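The week the gripper wouldn't let go

Apr 30, 2023

I promised a few of you I'd write up what went wrong with the sorting arm, and then I put it off, partly because I was cross and partly because I kept thinking I'd fixed it. So put the kettle on, this one rambles a bit.

For anyone new, the job is a simple one on paper. The arm picks toys out of a metal tray and posts them into the coloured boxes at the side of the table. I'd had it going nicely at the workshop in Geltside since the winter, running the Grarkico control software, and I had got rather fond of it. Then one evening it went over to the boxes, stopped, and stayed shut. No error on the screen, nothing in the log, just a gripper clamped round a bit of knitting and me standing there saying "come on, then" like a fool.

I restarted it and it behaved for 37 picks. Then it did it again, and this time, when I reached in to free the cloth, the fingers sprang open and the wrist swung round and caught me on the knuckles. It was only a bruise! But I hadn't pressed the stop button first, and I've told enough other people to do that.
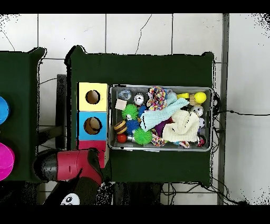

The arm at the box end of the table, with the tray as full as I like to keep it.

The cause was a wire, of course. One strand in the connector behind the wrist had worn nearly through, so the "open" signal went missing whenever the arm stretched out to the left, and came back the moment anything nudged it. I found it after going through 239 lines of perfectly innocent settings (my own fault for starting with the software, I always do). The new lead came from Lanen and took all of ten minutes to fit.

I've since done 1190 picks without a single sulk. The stop button now lives on my side of the table, and the software drops the queued move if the grip signal disappears. In May I want to go over the rest of the cabling, which I have been ignoring for far too long.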